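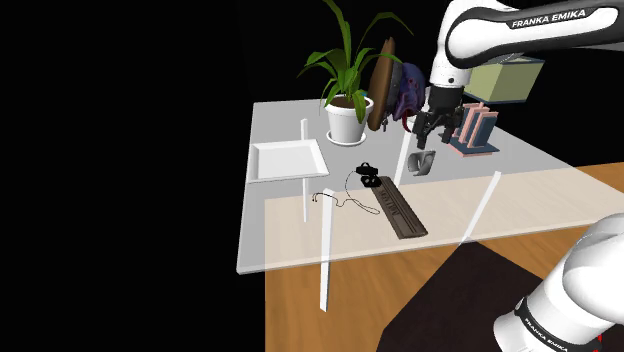
Week 4: Measuring rural poverty

These notes go together with the reading on household surveys. Please bring them to the tutorial, as we will use the Gunach table again.

1. What do we measure?

In this unit we use two measures. The first is income poverty: a household is poor when its income per person falls under a line. The second is consumption poverty, where we ask what the household ate, bought and used. In farming districts the second one is usually preferred. A farmer may earn almost nothing in June and a lot after harvest, but the family eats in every month.

2. The Gunach survey

The Gunach survey visited 2918 households in two districts, Trusalstead (mostly town) and Nerholm (mostly farms). Food which the family grew itself was valued at the local market price. This choice matters a great deal. If we leave home-grown food out, Nerholm looks much poorer than it is.

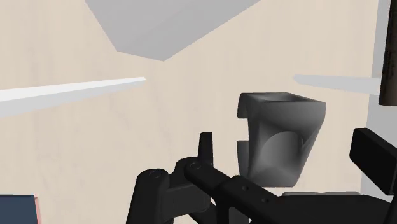

The price itself is also a problem. A kilogram of maize in the Nerholm market does not cost the same as in Trusalstead, so one single line for both districts will give a wrong picture. The survey authors made a separate line for each district, and you should be able to explain how it changes the ranking.

3. Household size

Large families are poor more often in nearly all surveys. Be careful with the cause here. Children eat less than adults, and a big family shares one roof and one stove — so dividing by the number of heads makes large households look worse off. Herrera's equivalence scale counts a child under 14 as 70 per cent of an adult. With this scale, 113 households in Nerholm move above the line.

4. For the tutorial

Read section 2 of the survey report again. Write half a page on this: which households would be missed by a program that looks only at cash income? Seasonal labourers are a good place to begin.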